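October 2026
Open day, notes on the peg board demo

Ran the Nestora two-arm setup for visitors in the curtained bay at Giltby. Same board layout we used in August, blue pieces only. The Palacios lights were set to magenta for the whole building and we could not change ours separately.

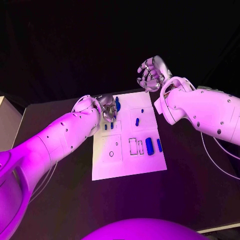

Main question from visitors was how it picks which hand to use. Current rule is nearest hand takes the piece, and the other stays up until it is called. With the left fingers curled next to the upright cylinder at the corner of the board, and the right hand raised over the back, the rule is easy to point at. The outlines in the lower half were still empty then, so people could also see where pieces might go. I should print the rule on a card for next time.

Log counter read 763 at close. Visitor sheet has 22 names; some groups signed once.

Second most common question was about the small pegs. I said fingertip approach is the slow part, especially when the forearm puts a shadow on the board. The right arm does this when it reaches in palm-down toward the tiny piece.

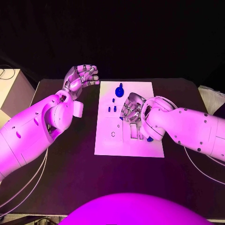
To do
Ask Illirau about 2 spare wrist covers.
Recheck color thresholds under white light.
Finger service is due at 2,000 on the counter.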